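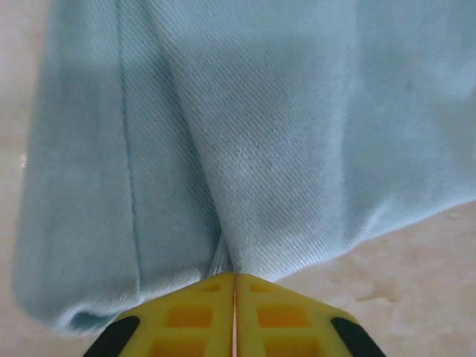
Pale blue, with a seam.

I have been trying to learn how to nap, at an age when most people have either mastered it or given up. My doctor suggested it in November. She said it the way you'd suggest a sandwich.

My grandmother napped every day of her adult life. She lay down after lunch at our old place in Nadley with her shoes still on, shut her eyes, and was gone before the dishwater drained. She slept 30 minutes, got up, and went back to being annoyed at the radio. No alarm. I asked her once how she did it and she looked at me as if I'd asked how she did chewing.

I did not inherit this. My first week went like so: lie down at 2, review every email I've ever sent, get up at 2:30 with a headache and a strong opinion about the ceiling paint. In the second week I bought an eye mask. It smelled like a new car and left a line across my forehead that lasted through dinner.

Then I told people, which was a mistake, as everyone who naps believes they invented it. 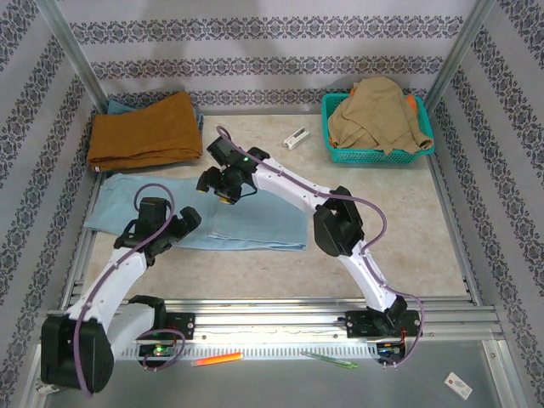
Juniper Abernathy wrote in to say that the bed is the whole problem. Beds are for night, she says, and your body knows it, so you have to use the couch, and you have to pretend you're only sitting down for a minute. She has been fooling herself this way since college and has never once caught on.

So I tried the couch. Our couch is a two-seater and I am 59 years old and not a two-seater. With my knees up I can fit, but then the cat regards my knees as a tent and moves in. I did drift off, though, for what I'd call eight minutes, and had a full-length dream about returning a lamp without the receipt.

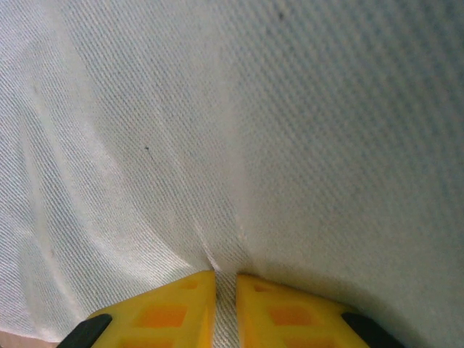
Twill, off-white side of things.

Hjalti Ravn is firmly in the coffee camp. You drink a cup fast, lie down, and the caffeine wakes you before you sink too far. I followed the steps and lay there like a man waiting for a verdict. My neighbor Liviu Manole says to read something dull, so I got out the manual for the water heater, and now I know we've been setting the water heater wrong for years. I got up and fixed it. That used up the nap.

The winter has helped a bit. By four o'clock it's dark enough that lying down feels less like skipping school. Last week I got a real one, mouth open and everything, and woke up with no idea what day it was or whether I owned a house.
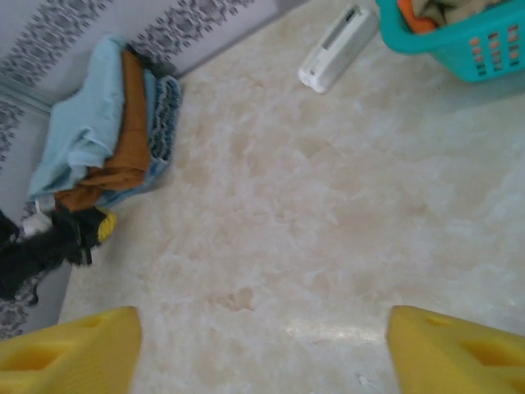
Is it too late to nap after four? For me it is, and I was up until two in the morning reading about descaling.

I'm moving it back to right after lunch, shoes on.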